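Bouteille de ketchup : debout, tête en bas ou couchée ?
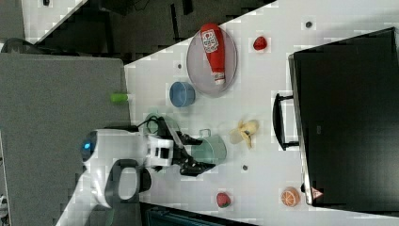
Faut-il ranger le ketchup entamé au frigo, ou peut-on le laisser sur la table d'un repas à l'autre ?

Au frigo une fois ouvert, surtout si la bouteille vous dure plus d'un mois. Entre midi et le soir, elle survivra à la table.

Je précise ma demande : chez nous la bouteille vit couchée sur une assiette ovale, parce que debout elle tombe et que tête en bas elle goutte. Mon conjoint appelle ça « la dressser ». Nous en consommons des quantités que je préfère taire, et le bouchon finit toujours avec une croûte digne d'un site archéologique. Comment faites-vous ?

Quintana_cuisine
Pour la croûte : eau chaude, 3 minutes, une vieille brosse à dents, et on n'en parle plus jusqu'au mardi suivant. Essuyez l'embout après chaque repas avec un coin de papier humide, ça prend moins de temps que de chercher qui aurait dû le faire. Couchée, pourquoi pas, à condition que le bouchon ferme bien. L'assiette a au moins le mérite de se laver plus facilement que la nappe — j'ai une nappe qui peut témoigner.

clikusside
tête en bas dans la porte du frigo et basta. 30 ans que je fais ça

Furnenholm
La porte du frigo convient très bien, le ketchup est acide et sucré, il n'est pas douillet. Regardez quand même l'étiquette, la durée après ouverture y figure souvent. Si la bouteille tombe debout, c'est peut-être le format : j'avais pris une grande, instable dès la moitié, et je suis revenu aux petites de 400 grammes. Elles tiennent debout, elles se vident avant de croûter, et on se dispute seulement pour savoir qui a remis la vide au frais.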